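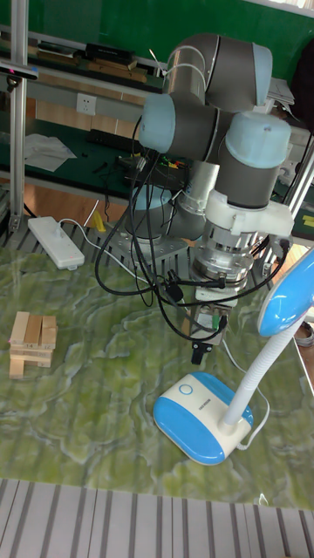

Fig. 1 – Arm folded over the mat, tower on the left.

Zotidex progress report, August 24, 2025

Aim: get the arm to take blocks one at a time and add them to a small crisscross tower without knocking it over. We started in April with the Bekel code from last year's group, most of which has been rewritten. Two modules now, one for picking (Rinska) and one for placing (Dumitrescu). They talk to each other most days.

What we did this term
Calibration first. Took way longer than planned. Then the force readings – noisy untill we zeroed the sensor before every approach instead of once at startup. Sample buffer is set to 2000 readings, anything bigger and the placing module lagged behind the arm.
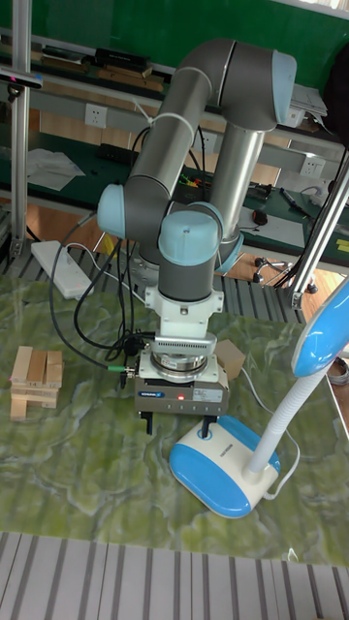

Gripper approach was the main job after that. Rinska picks a grasp height, checks the finger opening, then comes straight down at low speed. The first version came in sideways, fine on a bare mat but useless near a tower. We also had to add keep-out zones for anything sharing the tabletop, so the desk lamp on the right and the cardboard box behind the gripper each get one, plus a bigger one for the tower. Zones are typed in by hand at the moment. Move the lamp and you have to redo it, which we forgot twice. Should be on the startup checklist.

Testing
19 logged runs with the current version. Most failures were in placing, not picking. Dumitrescu lets go too early if the force threshold is set low, and if it's high the block gets pushed and the layer underneath shifts. Still tuning. Colour of the blocks is close to uniform so the vision side has trouble finding edges where 2 blocks touch.
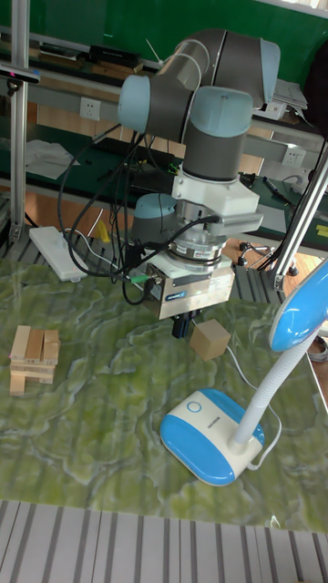

Fig. 3 – Fingers just above the mat, cube to the right of them.

Still to do
– threshold that changes with tower height
– keep-out zones from the camera, not typed
– tidy the cable routing at the wrist, limits how far we can rotate
– write up the calibration steps properley for next year's group

Code and logs are in the shared Zotidex folder.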